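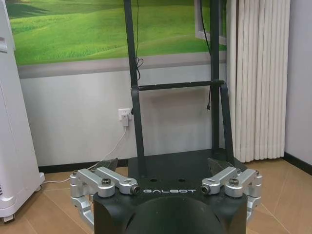

Replying on-list so everyone has the same information. The stand in the Genton room is staying against the mural wall for the rest of October, and I'd like to get the cables sorted out before we decide anything else about it. At the moment one black cable hangs by the left post with a loose coil partway down, and another hangs by the right post with its connector dangling below the crossbar. Neither should be left like that in a room where people carry chairs through.

On 'Cables and the stand in the Genton room', it was written:

> Could someone confirm whether the stand is fixed to the floor? The
> Nam group would like to move it to the other end of the room for
> their evening sessions and move it back afterwards.
>
> Also, is there any reason the cables can't run down inside the
> posts? And does the outlet behind it work, or do we still need the
> extension cord from the hall?

Taking those in order.

**Fixed to the floor.** It isn't. The base plate has two small holes near the front edge, and I had assumed they were for anchors, but there is nothing in the lease file about drilling that floor and I'd want permission in writing before we did. Until then please treat it as freestanding and don't lean things on it. If the Nam group wants to move it, two people should do it, holding the posts low down. The side supports curve down to the base and look like handles, but I wouldn't lift by them. The instructions say not to.

**Running cables inside the posts.** I looked into this. The Steto parts list shows the posts as closed sections with no cable entry, so we would be cutting into them, and that ends the warranty. Hook-and-loop ties down the back of each post will do. I have a roll at home and can bring it in. The coil should be tied up behind the crossbar. The loose connector wants its own tie as well, high enough that the plug can't swing out.

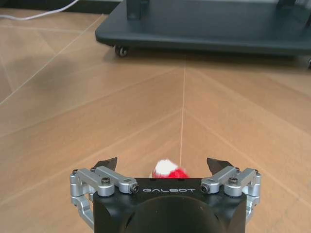

Genton room, same visit.

**The outlet.** The one on the lower wall, to the left of the stand, is live. There's a white plug adapter in it now. Please leave it there, as it belongs to the room and the last one went missing. You shouldn't need the extension cord from the hall, and I would sooner it stayed in the hall -- it's the only one long enough for the urn.

On the larger question of replacing the stand, the Womano quote came back at $3,847 for a wall bracket, new trunking and making good. That's for a 55-inch screen. It does not include touching up the mural, and they were clear that they would have to go through the green hills to find something solid to fix to. Matching the paint would be a separate job for somebody else. We have $2,000 set aside for the room this year. I don't think it's close enough to argue about, so my suggestion is to keep the stand and tidy what we have.

If anyone does want to pursue the bracket, please ask Womano whether it could go on the plain wall instead. I measured the clear space beside the door and got 56 inches, but I was on my own with a tape that kept slipping, so it should be checked.

Two smaller things. The lower wall marks easily and is a pain to repaint, so keep the stand a hand's width off it if you shift it. And please don't tape notices over the painted window. The tape from last time took some of the white with it.

I'll be in after 4 p.m. with the ties and a step stool. Reply to the list if you need the room then and I'll work around you.

--
Genton room bookings
Please trim quoted text when replying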